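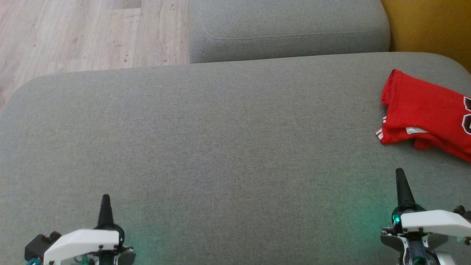
Grey cushions in a woven fabric.

Erkemell Growers' Association sets out position on Prukow abstraction licences

March 15, 2018

The Erkemell Growers' Association has submitted its response to the consultation on summer water abstraction in the Prukow catchment. The response asks for a longer changeover period for existing licence holders, a single method of metering and a capital allowance for on-farm storage.

Under the draft rules, time-limited licences would be reviewed against river flow at one gauging point below Prukow weir. Abstraction for spray irrigation would stop when flow at that point fell under a set threshold, whatever the position of the holding in the catchment. The Association accepts the need for a threshold but considers that one gauge does not represent conditions on the upper tributaries, where many of the potato and field vegetable holdings are found. It proposes a second gauge upstream, with restrictions applied separately to each reach.

The submission draws on a survey of the Association's 116 member holdings, carried out in December. Replies were received from 67 holdings, of which 54 irrigate from surface water under licence. Among those 54, only 17 have a winter-filled reservoir. The remaining holdings rely on direct abstraction during the growing season and would have no alternative supply under a full restriction.

The Association is therefore asking for storage reservoirs to be eligible for grant aid at the same rate as other water efficiency works. It also asks that planning applications for clay-lined reservoirs on agricultural land be decided within a fixed period. Members report that ground investigation, design and consent can take longer than construction, and a licence holder who applies now may not have a filled reservoir when the new rules come into force.

On metering, the draft rules allow either monthly manual readings or remote logging. The Association supports remote logging for larger licences, provided the data format is open and growers keep access to their own records. A trial of the Grirnex logger on member holdings recorded daily volumes through last season, and the results are attached to the submission as an annex. Analysis of the trial data was carried out by the Sjöberg consultancy. Manual readings should remain acceptable for small licences – in particular those used only for filling sprayers or for establishing transplants.

The response also covers licence trading. At present a temporary transfer between neighbouring holdings needs a full application, and approval often arrives after the crop requirement has passed. The Association proposes a short notification procedure for transfers within the same reach, where the total licensed volume does not change.

The full submission, including the survey tables and metering annex, is available from the Association's office in Erkemell on request.

ENDS

Notes to editors

The Erkemell Growers' Association represents arable and horticultural businesses in the Prukow catchment.

Survey figures refer to holdings and not to individual licences. Some holdings have more than one licence.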